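To: storeroom list
From: Maite Cuesta
Subject: Re: Blue bins and the small packets

On Friday Severino Casado wrote:
> Can we settle what goes in the blue bins before the Skiston
> order comes in? I looked for a pouch at Tevgate and went through
> all of them twice. Soft stuff is mixed in with the packets and
> there are no names on anything.
> Also, is the cardboard staying on the table?

The cardboard stays for now. It keeps small items from sliding and it costs us nothing to replace.

For the bins I would go by what a thing is made of. Light blue sheets and other soft, thin pieces go together. Please fold them into a strip first, or they take up twice the space.

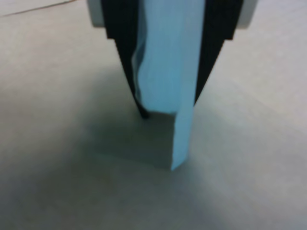 Page last changed: Friday, 6:27 p.m.

Pouches are the harder case. The clear and pale blue ones slip under everything else, so I want them in a bin of their own, laid flat and never stacked on end.

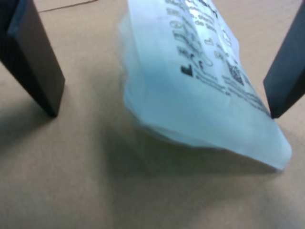 Pale blue pouch, see-through plastic

Crumpled white pieces can go in as they are. I tried folding them at Cillis last August and gave up after 2 bags. Leave the bottom of the bin clear otherwise, and do not put anything with a hard corner on top. 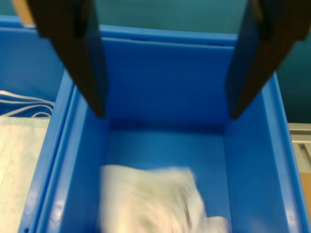

Blue bin with a crumpled white piece on the floor

That leaves the crinkled packets, the cords and the odds and ends. Cords should be bundled before they go in. Packets go near the front so the print can be read without digging. The bins have a recess on the front for labels – I will print a set this week, and Benítez has the card stock if we run out.

If you pull something out to check it, put it back before you start on the next one.
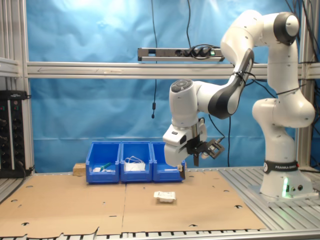
Percy Ayala wrote back that labels would help, but he would rather keep cords out of the bins completely and hang them on the wall. I have no objection if there are hooks. Send me other changes by noon Friday and I will print after that.

Maite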